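Lekota Parcel Ledger – the land-use and tax relief workbook

I put this workbook together after two years of helping small processors in Skekville apply for the district's industrial land relief. If you press oil, mill grain or saw timber and you want the lower rate, you have to show how much of your plot is really in use, and the form for that is a bear. So I made my own!

Lekota comes as a printed binder plus a spreadsheet, 498 for the set. You enter each building, yard and access road once, and it works out your coverage ratio and fills in the 3 schedules the district office wants. There's a tab for phased sites too (my favorite part), so land you're holding for a second shed doesn't get lumped in with idle ground.

Lizelle Masilela at the Witen mill used the draft for her September filing and talked me into bigger boxes on the yard sheet – she was right. 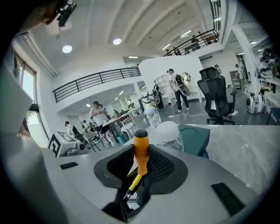
Processing equipment gets its own schedule, and people always ask me how small they should go. Presses, mills, saws and fixed benches go in. Hand tools stay out, so a screwdriver like the one with the orange handle and black cap never needs a line, and neither does a plastic bottle with a lid. Anything bolted to the floor, list it with the room it stands in.

Orders go through Mirnotby, and updates to the spreadsheet are free for two filing years.

Last updated: 12 March 2021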